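Dropshot rig

The dropshot rig (also drop shot, down shot, or just DS) is a finesse fishing setup in which the hook is tied partway up the line and the weight hangs below it at the very end. Used mostly for bass, also perch, walleye and trout. Works in deep clear water, under docks, beside bridge pilings.

Contents
1 Design
2 Rigging
3 Baits
4 Technique
5 Use at Dakomier Reservoir
6 Commercial versions
7 See also

Design

Most bottom rigs put the weight at the hook or ahead of it. On a dropshot the order is flipped. The sinker sits on the bottom, the bait hovers above it, and the angler can shake the bait in place without dragging it anywhere. Distance between hook and weight is called the leader or tag. Short tags for fish hugging bottom, long ones for suspended fish or over weeds.

Sinkers come round, teardrop or cylinder shaped. Cylinders slip through rock better. Round ones hold on sand and give more feel. Many have a pinch clip in place of a closed eye, so a snagged weight pulls off and the rest of the rig comes back.

Rigging

Usually a Palomar knot, with a long tag end left over. The tag is passed back down through the hook eye from the point side, which makes the hook stand out straight with the point up. Weight is then clipped or tied to the tag.

Hooks are small. Size 1 or 2 for nose hooking, a light offset worm hook where there is brush. Line is normally fluorocarbon, or braid with a fluorocarbon leader. Line twist is the standard complaint, a small barrel swivel above the hook helps alot.

Spinning gear is most common. Medium-light rod, fast tip. Heavier versions on casting gear are known as power shot or bubba shot and are fished in grass and timber with bigger worms.

Baits

Soft plastics nearly always. Straight-tail worms, small minnow shapes, leeches. Nose hooked baits move the most but tear off easily. Wacky style – hooked through the middle – falls slower and both ends quiver. Live bait is also used where legal, mainly nightcrawlers and leeches for walleye.

Color follows water clarity as with other finesse rigs. Natural and see-through shades in clear water, darker ones in stain. 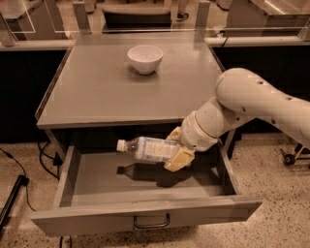
Plastic water bottle with a white screw cap, held over an open drawer.

Technique

Vertical fishing is the classic method. Boat over the fish, rig dropped straight down, sonar used to watch both bait and fish. Line kept just tight enough to feel the weight. Then small shakes of the rod tip on semi-slack line, a pause, more shakes. Too much movement is the usual beginner mistake.

Casting works too. The bait rides lower the further out it is, due to the line angle, so a longer tag is tied. Dragged slowly, stopped at anything hard.

Bites are often only a mushy weight. A sweeping lift and steady reeling is prefered over a hard hookset, the hooks being thin wire.

Use at Dakomier Reservoir

At Dakomier Reservoir the rig came into use around the Arnside arm, a steep rocky section with standing timber at its mouth. Local club results list it from 2000 onward. The arm drops to 42 feet at the old road bed and smallmouth hold there through summer. June is considered the start of the deep bite. Shore anglers fish it from the Arnside pier, with heavier weights than boat anglers because of the wind.

Lead sinkers are not allowed in the Arnside arm. Tungsten and steel are the usual replacements. Tungsten is smaller for its weight and costs more.

Commercial versions

Pre-tied leaders are sold by several makers. The Tratix leader pack has 2 hooks per leader for fishing two depths at once, which is not legal everywhere. Son makes a clip-on cylinder weight, in steel only. Tratix also sold a boxed kit with 200 pieces, now discontinued. Most regular users tie there own.

See also

Carolina rig
Ned rig
Split shot rig
Texas rig

This page was last edited on November 21, 2022.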